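Putting the cups back

I have been trying to write down how we set the table upstairs, because three people have asked me in the last month and I gave each of them a slightly different answer. So this is the long version, and next time I can just send a link.

The table is the wooden one on the mezzanine at Godoy. We got it second-hand in December from a couple who were moving to a smaller apartment. It went up the stairs on its side with the legs off, and it took most of an afternoon. The edge is curved, so you can't push it flat against anything, and for the first few weeks it sat at an odd angle while we all walked around it. Eventually Trinidad Saavedra turned it so one edge follows the railing, and it has stayed there.

Before the table we ate wherever we could find a clear spot downstairs. Crumbs got into things. People put coffee down and forgot it, and I would find mugs two days later behind a monitor. The rule now is that food stays upstairs. Drinks are allowed downstairs if they have a lid. Most people follow it.

The dishes are not a set. When we started I wanted to buy matching ones and priced a box from Ulby, twelve of everything, but it came to more than 300 dollars with shipping and I couldn't justify it. Instead everyone brought something from home. We ended up with a lot of mugs, very few bowls, and plates in different sizes that don't stack well. I have since bought a few plain white plates to fill the gap, and I keep one shelf for things with handles and another for things without.

For a place setting we use four pieces: a glass, a mug, a bowl and a plate. They go in a line, in that order, left to right. I know this isn't how you would do it in a restaurant. My mother would put the plate in the middle and the glass above it on the right, and she has told me so. But people here mostly come up one at a time, at different hours, and pick up what they need. A line is easier to pick from than a proper setting, and it's easier to see what's missing. 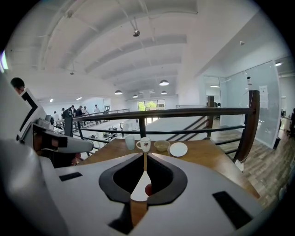
Glass goes first since almost everyone wants water before anything else. The pitcher lives at that end too. Then the mug. The white one with the dark red shape on it came from Vicente Maldonado, and there is a standing disagreement over whether the shape is a leaf or a star. He says leaf. I've washed it a hundred times and I still couldn't tell you. It holds more than the others and it doesn't have a chip, so it gets used a lot.

The bowl is small, cream on the outside and tan on the inside. It's the right size for soup if you aren't very hungry, or for nuts or fruit. I would like to have more like it. I looked for the same kind at Nondel and they had something close, but deeper, and the deep ones are hard to dry by hand without a towel going in up to your wrist.

The plate goes last, on the right, flat on the table. We used to put the bowl on top of the plate to save room. I stopped doing that after a bowl slid off when someone leaned on the table. It only broke the bowl, but the railing has gaps between the bars, and pieces of it went through to the floor below. Now everything stands on the wood by itself, and nothing gets set down on the railing side if there is space on the other side.

As for the wood, it's in good shape for its age. It has a honey color that I like, and it shows rings if you leave a wet glass on it overnight. I tried coasters. They walked off. What works better is wiping the table twice a day, once after lunch and once before we lock up, with a cloth that is barely damp. I oiled it in the spring with a small can of Datard that was left over from a door. I would do that again, maybe every 6 months, but next time I'd do it at the end of the day so it can dry with nothing on it.

Washing up is still the weak point. The sink is downstairs, so everything has to be carried. I bought a tray with a raised edge, and the rule there is one trip, no stacking glasses inside each other. Whoever eats last takes the tray down. We tried a schedule on paper for 3 weeks and it fell apart when people started trading days and not writing it down.

Things I still want to sort out: more bowls, a hook for the cloth, and a better place for the spoons, which are currently in a jar that tips over. Trinidad has offered to put up a narrow shelf by one of the posts. I said yes but we haven't measured it yet.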